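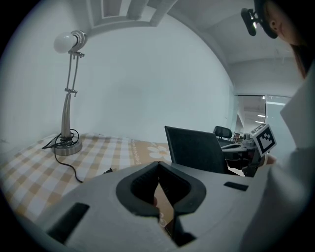 The left-side view with the other gripper up and its marker turned toward the lens.

Setting up the Tillow two-hand kit and recording your first desk lamp

Posted April 21, 2019

I've had the Tillow kit on loan from Stavov since February, and the question I get most is some version of "okay, but how long until I have something I can train on?" My answer is one evening if you follow the steps below, or most of a weekend if you do it the way I did the first time (manual closed, coffee in hand, very confident). So this is part tutorial, part review. I'll tell you where I think the kit is great and where it drove me a little nuts.

If you're coming from teleoperation, the nice part is that there's no arm in the room. You pick up the two grippers, do the job with your own arms, and the recordings get turned into motion later. I set up and did my first full session in one go and I was grinning like a kid by the end of it!

What you need on hand

The kit itself: two hand-held grippers, each with its own wide-angle camera, the marker cards, the head unit, the chargers and the sync cable
A laptop with a decent amount of free disk (my copy of the recorder wants 85 GB before it will stop nagging)
A table you can stand at without bumping into things
Something to manipulate. I used a desk lamp, and I'd recommend one to anybody
The Treloar recorder app, which you download separately

Step 1: Charge everything and update before you touch anything else

Plug in both grippers and the head unit and leave them alone. A full charge took 55 minutes on mine. While that's going, run the updater, one gripper at a time. If you connect both at once the app gets confused about which is left and which is right, and you'll end up with a pair of lefts. Ask me how I know. If it does happen, hold the trigger down while you plug the gripper back in and start over.

Step 2: Fit the markers

Each marker goes on top of its gripper and snaps in. Push until it clicks, then give it a wiggle. A marker with any play in it will wreck your tracking and the app won't tell you, it'll just hand you a jittery path the next morning. I put a tiny bit of tape under one corner of mine and it's been solid ever since.

Don't touch the printed side if you can help it. A thumbprint under a bright ceiling light shines right at the camera, and the tracker drops it. I keep a glasses cloth in the case now.

Step 3: Put the head unit on and aim it down

Tighten the strap more than feels polite. When you bend over the table the unit wants to slide forward, and if it moves even a little you have to redo the calibration. Look at the middle of your table the way you would if you were really working there, then tilt the unit until the preview on the laptop shows both of your hands. Most people aim too high. I had a beautiful recording of a wall.

Step 4: Lay out the table

I like a patterned cloth. The tracker picks up on little details in the room, and a bare white tabletop gives it next to nothing to hold on to. Anything with checks or flowers will do, and it also stops the lamp base from skating around. Smooth it flat, though, because a ridge under the base makes the lamp rock when you grab it.

Put the lamp a bit left of where you'll be standing. Leave the cord on the cloth with the plug end where you can reach it.

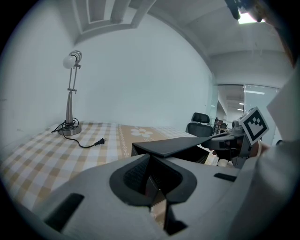
Lamp at far left, with the cord run out toward the middle and the plug lying flat on the checks.

Where the cord goes matters more than I expected. On my first try I bundled it up tight behind the base, and then spent the whole take fishing for it. Loose coils are much friendlier, with the last bit pulled out toward you. If you're going to record a lot of takes, change the layout a little every time. Turn the base, swap the direction of the coils, move the plug. Your model will thank you.

Step 5: Calibrate

Hold both grippers over the table with the jaws pointing away from you and press record. Then bring one slowly across in front of the other, tilt it, and bring it back. The app wants 900 good frames where a marker is clearly visible, and there's a little bar that fills as you go. Go slow! Fast moves blur the marker and the bar just sits there. I do mine to a slow song.

If the bar gets stuck near the end, it's almost always glare or a sleeve. Roll your cuffs up, turn a bit so the window is at your side, and try again.

Step 6: Practice the grip without recording

This is the part I'd skip if I were reading this, so let me nag you. Spend ten minutes just picking things up. The trigger has a soft first half and a stiffer second half, and the jaws don't do a lot until you get past the soft part. With a lamp you'll want the stem or the base. The thin rods near the joints look like a handy place to grab, but they fold on you and the whole head swings.

My friend Bradley Haworth came over to try the kit and he had the hang of it faster than I did, mostly because he kept his elbows in. I tend to wave mine out like a chicken – it's in every one of my early takes – and that puts your own arm between the head unit and the table.

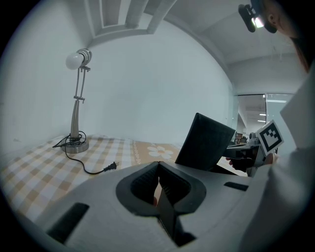

Sleeves deserve their own little section, so here goes. The cameras on these grippers are so wide that they catch far more of you than you'd think, and whatever you wear becomes part of your data. Check the preview before you commit to a long session. When the other gripper comes in from the right, as it does in this view, you get its marker card and the hand on the grip, and also a tall strip of white sleeve running down the side, plus an ear and some hair up in the corner next to a glowing white light. None of that hurts the tracking as long as the card stays clear of the cloth of your shirt. If you're recording for other people to use, though, decide early on whether you mind heads showing up, and if you do mind, hold your hands farther out.

Step 7: Record a real take

Start with both grippers lifted off the table. Press record, wait a beat, do the task, lift both again, and stop. That beat at each end makes trimming so much easier. For the lamp I use a dead simple job: steady the base with one gripper, take the plug with the other, bring it to the front of the table and let go. It sounds like nothing. It's harder than you'd guess, because a small two-prong plug likes to roll over right as you close on it. Come at it from above and close slowly.
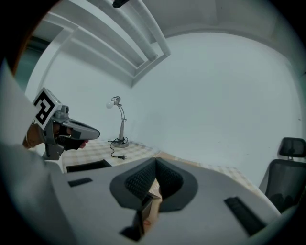
Second gripper coming in from the left, with the bulb pointing its way.

Keep the jaws away from the bulb, by the way. With a bare round bulb there's no shade in the way to warn you, and judging distance on the wide view is tricky until you get used to how everything bends toward the edges. I watch my real hands and leave the preview alone once I'm recording.

I got 13 keepers out of my first session. The rejects were nearly all me stopping too early.

Step 8: Check before you pack up

Open the last take in the app and scrub through it with the marker overlay on. A green outline means it was found, gray means it wasn't. A few gray patches are fine, but if you see gray for the whole grab, redo it while the table is still set up. Then export. I send mine through Plislow for the conversion, which is a paid service and not cheap, but their folder layout matches the recorder's and I didn't have to rename a single file. You can convert everything on your own laptop too, it just ties the machine up overnight.

So, would I buy it?

Yes, with some grumbling. The grippers feel good in the hand and I trust the tracking once the markers are seated. The wide view catches the whole table, and most of the room along with it. I got a usable set on day one, and I can't say that for the other rigs I've tried.

The grumbles: the sync cable is too short, and the left/right mix-up during updates should've been fixed ages ago. My wrists also get tired well before the batteries do, so plan on breaks. The case is lovely but it won't close with the markers on, so you're refitting them every single time, and that means recalibrating too. If you have somewhere to leave the kit set up between sessions, leave it set up.

I'm trying two-handed towel folding next and I'll add my settings to this page when I've got takes I'm happy with. If you've found a better way to grab a plug, leave it in the comments, please!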